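Workshop tips: teaching a hand to hold cloth

These tips come from our small workshop at Emholm, where we write the control software for a hand with four fingers and a thumb. Cloth is the most difficult thing we handle at home or at the bench. Perhaps our notes save you an afternoon.

Close the thumb last

In our first grasp planner all fingers closed together, and the cloth slipped out at the side. Now the four fingers go down first and wait, and the thumb comes in against them. In Zusen, the planner we use, this is one line in the grasp file. Put a pause of 300 milliseconds before the thumb moves.

Do not trust one picture

Pale cloth has few marks, so the edge detector likes to find the shadow of a fold and call it the border. Ask for the same edge in 2 pictures, taken from slightly different heights, before you allow the arm to move. If they disagree, lift the wrist a little and look again.

Mind the daylight

A wrist camera that looks towards a window will make the near side of the cloth nearly white. Lock the exposure before the lift begins. Automatic exposure changes in the middle of the movement and the tracker loses the fold. In August we also plan the path so that the hand has its back to the sun after four o'clock.

Log the moment of the pinch

Keep the camera running at 100 pictures per second only while the thumb is closing, otherwise the disk fills up very quickly. Look for a tight bunch of cloth between thumb and fingers, and mark these pictures by hand for the classifier. 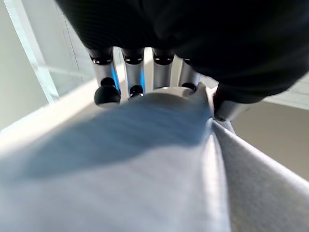 Lift slowly, then normally

Blur is the enemy of the tracker. Limit the first part of the lift to a low speed and let the software find the fold again. After that you may go at the usual speed.

Name your files with the cloth in them

We had 26 logs called "test" and had to open every one. Gisis, our log viewer, can sort by cloth type, but only if you have typed it. Write "tea towel, thin" and also the version of the planner.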